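Sunday, March 10, 2019

The Grunov Arts Office opened registration for the spring open studios this morning, and the first day has gone well. By noon the office had received 80 applications from artists and makers, most of them from the Serkel district. The printed guide will list every venue with its opening hours, and copies will be left at the library and at the Aguiar Theatre box office.

The programme is to run over 4 days. Choirs and dance groups have asked again for use of the Zudisico Hall, which seats 146, and we have agreed to hold two evenings for them. The charge for the hall is unchanged.

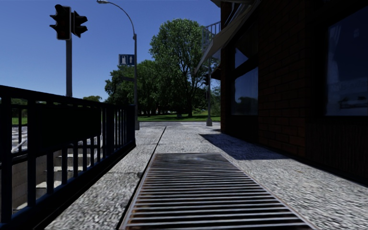 Lindalva Holanda wrote this afternoon that the closing date falls too early for groups which meet only once a month, and asked whether it might be moved back a week. The request is a fair one. I have replied that late entries will be accepted for the website but cannot be added to the printed guide - the printer needs the text in full before work can start.

Kálmán Kiss has sent the revised cover, with the lettering made larger as requested. The print run stands at 700. It was too low in October, when the autumn guide ran out before the second weekend, and I shall raise the matter at Tuesday's meeting. Proofs of the inside pages are still to come.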